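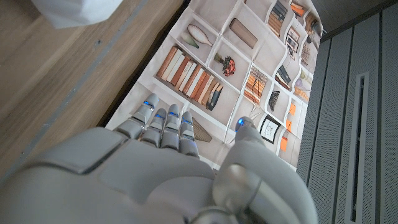

Right hand over the printed bookshelf sheet, Stirov test area.

Operators wanted: hand fault study, Warkholm
Print this page | E-mail this page

Jasamix is looking for 8 people to take part in a fault study at its Warkholm site, starting in July. The study follows a failure on the Stirov line in which a right hand kept closing after the stop command had been sent. The fabric it was holding tore and a finger joint cracked. No one was hurt, but the hand was taken out of service and the stop routine has been rewritten.

We now need people to run the new routine on cloth handling tasks and write down every late stop, missed stop or unexpected movement. The target is 1,000 logged stops. You will work in pairs, one at the controls and one at the stop button. 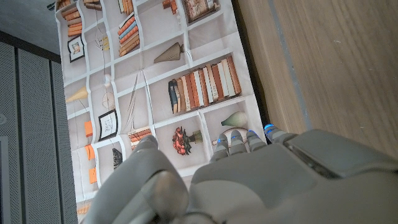

Eamon Keane asked that the person at the stop button have no other job during a run, and that rule is now part of the procedure.

You should be over 18, able to stand for two hours at a time, and comfortable filling in a written log. Experience with robots is useful but not required. Shifts are 5 hours, with a paid safety briefing before the first one. Long hair must be tied back and gloves are not allowed near the hand.

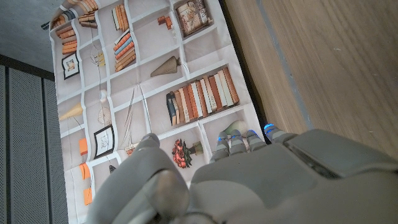 What happens if the hand does not stop during my shift?
Your partner cuts the power at the wall switch, you both step back, and the run stays closed until the shift lead has checked the hand.

To apply, write to Finbarr Ó Néill at the Daly building front desk by noon Thursday. Quote reference 39.

Print | E-mail to a friend

Comments (2)

marta_w: Is the briefing on the same day as the first shift?

Coldharbor: Did the joint crack before or after the cloth tore? I'd want to read the fault report before signing up.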